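Subject: Re: [manip-learn] Gridcombe pretraining result on deformables

In reply to the message quoted below. I've read the Gridcombe preprint twice now, plus the appendix, and I'm less convinced than the rest of the thread seems to be. Comments inline, then some notes from our own bench.

> The headline is that a policy pretrained on 3000 mixed teleop
> episodes and then tuned on 400 demos of the target task gets
> 70 percent on sorting rubber bands by color, against 38 percent
> for the same network trained from scratch. The authors read this
> as evidence that the pretraining data teaches something general
> about soft objects. I think that is a fair reading and I would
> like to see more groups build on it.

I don't think it's a fair reading yet. The gap between 38 and 70 is big and I'm willing to believe it's real on their table. What I don't see is anything that ties the gap to soft objects. The from-scratch baseline never saw any robot data except the 400 demos. The pretrained one saw 3000 episodes of the same two arms moving over the same kind of table with the same wrist camera. It could easily have learned how the arms move, how far down the table is, and when to close a gripper, and gotten most of the gain from that.

The control I want is simple. Pretrain on the same number of episodes with only rigid objects (blocks, cups, whatever) and tune on the same 400 demos. If that model also lands near 70, the soft-object story is gone and what's left is "pretraining on your own robot helps," which we knew. The appendix has a table of data mixtures but every row has deformables in it. I can't tell if the rigid-only run was done and dropped or was never done.

> Note also that success is scored per episode, with partial
> credit when some bands end up in the tray.

This bothers me more than the missing control. Read section 4 again. "Partial credit" is defined in one sentence and the rule for what counts as in the tray isn't given at all. A rubber band draped over the rim, is that in? A band that got dragged in because it was hooked on another one, does that count as a pick? With blocks you can get away with loose scoring. With bands the odd cases are a large share of what goes on, and a scorer who knows which policy is running will lean one way without meaning to. They don't say whether scoring was blind. I'd bet it wasn't, and I say that as someone who has skipped it too.

So before anybody builds on a 70, I'd like to know how many of those points are whole episodes and how many are half an episode added to another half.

> The Skanora group says they see the same trend on their cable
> task, which makes it two independent results.

I wouldn't call it independent. As far as I can tell from their page, Skanora started from the Gridcombe checkpoint and used the Gridcombe training script with the learning rate changed. That's useful as a check that the code runs somewhere else. It doesn't tell you the explanation is right. If the rigid-only control is missing in one place it's missing in both.

> Has anyone tried to reproduce the rubber band numbers from the
> released weights?

Trying. We have a two-arm setup close enough to theirs that the weights load and the action ranges line up, and I've been setting up a version of the task since March. It isn't an exact copy. Our tray is a different color, and we leave other things on the table because I want to know if the policy cares.

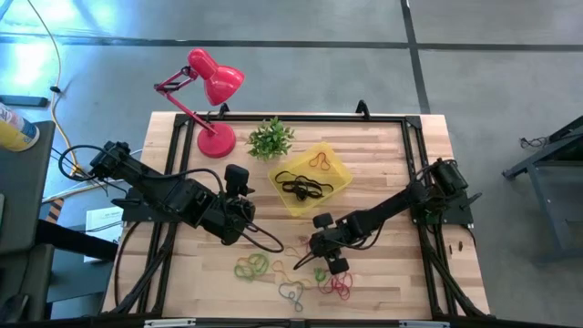
Our bench, band task. Yellow tray near the middle, loose bands in front, desk lamp and plant as distractors.

A few things about this layout that matter for the argument.

The preprint photos have every band lying by itself with clear space around it. Ours don't. The green ones are in a cluster and the red ones are in a tangle, and I think that's closer to what anyone means by "sorting rubber bands." A pick from a tangle is a different problem from a pick of a single loop on bare wood. If the 70 was measured only on bands laid out one at a time, the title of the paper should say so.

There are also bands in the tray, mostly a black bundle. I'd like to see whether the policy treats a tray with things in it as a finished job. The Gridcombe demos all begin with an empty tray, and a network can learn "tray has stuff in it, stop" just as easily as it can learn to sort.

The lamp and the plant stay put between runs. If the policy falls apart with them there, I'd take that as a sign that it has memorized a clean background, and I'd want it reported next to the main number.

I have no success rate to give the list and I'm not going to post one from a handful of runs. The plan, for anyone who wants to pick holes in it:

1. Released Gridcombe weights, no further tuning, bands laid out singly.
2. Same weights, bands clustered as on our bench.
3. Tuned on our own demos, both layouts.
4. From scratch on our own demos, both layouts.
5. Rigid-only pretraining, then as in 3. This depends on whether we can get enough rigid episodes together. The Hilton set might do, but its wrist camera sits at a different angle and I haven't decided if that spoils it.

Scoring is from video by someone who doesn't know which run is which. A band counts if all of it is inside the rim when the arms go back to rest. Anything hanging over the edge is a miss. No partial credit, although I'll keep the per-band tallies so people can work it out the other way if they like.

> I also wonder if the Lü filtering trick (throwing out demos
> where the operator hesitates) explains part of the gap, since
> it was applied to the pretraining set.

Good point, and I'd missed it on first read. It was applied to the pretraining set only. The from-scratch baseline trained on unfiltered demos, pauses and all. So there are at least two differences between the arms of the comparison, and the text credits one of them. Filtering the 400 and rerunning the baseline would be cheap next to everything else they did. With soft objects I'd expect it to matter, too, given how often an operator stops to look at a band before going in for it. Adding it to my list as item 6.

To be clear, I'm not saying the result is wrong. Releasing the weights was the right thing to do and more than most papers in this area manage. My complaint is with the step from "this number went up" to "the model understands soft things," which the abstract makes in a single sentence and the thread has now repeated four times.

If one of the authors is reading, three questions I'd be glad to have answered here or off list:

- Was a rigid-only pretraining run ever done, and if so what did it give?
- What is the rule for a band being in the tray?
- Were any of the evaluation layouts clustered or tangled?

I can share our start layouts and the scoring sheet with anyone who has a similar rig. Send me a note off list and say which grippers you have. The pads on ours are round, and I suspect pad shape makes more difference on bands than it does on blocks, but that's a hunch and I haven't tested it.

--
manip-learn mailing list
To unsubscribe, send a blank message with "unsubscribe" in the subject line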